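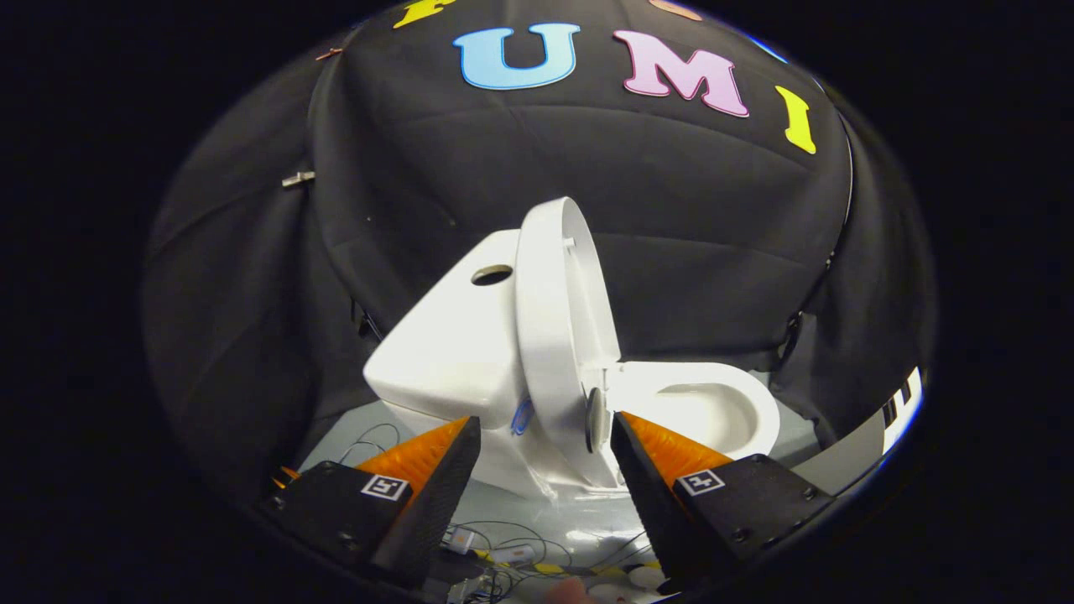
4.2 Case study: the lid-closing failures at Flornport

The task is short. A two-finger gripper approaches a toy toilet with its lid raised, takes the tip of the lid between the soft pads, swings it down and lets go. Demonstrations were recorded with the hand-held gripper and the policy was then run on the arm at the Flornport lab.

Of 91 trials, 37 ended in a fault. Müzeyyen Yazıcı sorted the faults from the logs into two groups.

Group A: early release. The fingers opened before the lid had passed its balance point, and it fell back upright. The width command was running ahead of the pose command by a fixed delay. Matching the two clocks removed this group.

Group B: over-closing. The fingers kept closing after contact. The pads are soft and took up the first part of the error, so the force threshold was reached late. In the worst trial the arm lifted the toy by its lid and the hinge came out of its seat.

Group B is treated as a safety matter. The stop limit had been set for rigid fingers and was not changed when the pads were fitted. A person's finger in the same place would have been squeezed for 57 ms longer than the risk assessment allowed.

Changes made by Wiroj Yensuk in February:

1. Stop limit set again with the pads on.
2. Closing speed halved over the last part of the travel.
3. Finger width read from the markers and checked against the motor encoder. A mismatch stops the arm.
4. Hands and loose cables kept clear of the workspace before the arm is enabled.

Note that item 3 fails if either marker is hidden. The controller must then stop and must not fall back on the encoder alone.

Reading for Tuesday: the Bratero fault log, sections 2 and 3. Bring the Group B force plots.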